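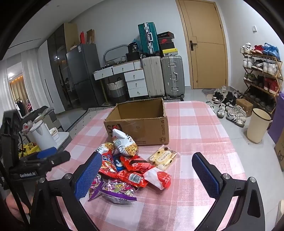

The year I turned nineteen I worked nights at the front desk of the Trallach, which called itself a hotel and had 42 rooms, maybe thirty of which you'd want to sleep in. I got the job because my aunt used to do the owner's taxes, and because I told him I was good with people (I wasn't, but I was very good at staying awake).

Mostly what you do at night is listen. The ice machine drops its load every so often and scares you half to death. The elevator goes up to three by itself. People call down to ask what time it is, and you tell them, and they say thanks and don't hang up right away.

Tsion Worku was in room 16. She'd been there since before I started and she paid by the week, in cash, in an envelope with her name written on it in green pen, like we might mix her up with somebody. She was seventy or so, very upright, and she came down at two in the morning in a long gray coat with her shoes on and everything, and sat in the chair by the window.

The first few nights we didn't talk. Then in March the heat went out on the second floor and I had to go around with blankets, and when I got to hers she looked at the blanket and said, "Who picked this color?" I laughed so hard I had to put the stack down. After that she pulled the chair over to the desk.

She was waiting for a phone call. That's what she told me. Her brother Kassa had gone to work on a boat a long time ago, and he'd had the number of the Trallach, because the two of them had stayed there once when they were young and new in the country, and he'd written it on the inside of his belt. So when she retired she moved back in. I asked how long ago this was, the belt, and she said, "Before you," and ate one of my crackers.

I know how it sounds. I was nineteen and I thought it was the most romantic thing I'd ever heard, and also I thought she was a little bit nuts, and I didn't see why it couldn't be both!

So the phone would ring, and she'd put her hand flat on the desk, and I'd pick up. It was room 9 wanting towels. It was a man who wanted the Triltton, across town, and could I give him their number. Once it was my mother, who'd had a dream about my teeth. Every time, I shook my head, and Tsion took her hand back and went on with whatever she'd been telling me, right where she'd left off, mid-sentence. She was telling me the plot of a movie she'd seen in pieces on three different buses. It took her most of the spring.

Then one night, quarter past four, it rang and there was a lot of noise on the line, like wind or a bad engine. I said, "Trallach, front desk." A man's voice said something. I said, "Sorry, who are you looking for?" and he said it again, and I swear to you I couldn't make it out. An older man. He sounded patient about it.

I held the receiver out to her over the desk. I didn't say anything, I just held it out.

She looked at it for a second. She fixed her collar. Then she took it and turned her back to me and said hello, and I went and stood by the ice machine with my hands over my ears, to be polite, and watched her coat.

She was on for a long time. At some point she sat down on the floor behind the desk, where I keep my bag, and pulled the cord down after her, and I could hear her talking even through my hands. She was telling him about the movie.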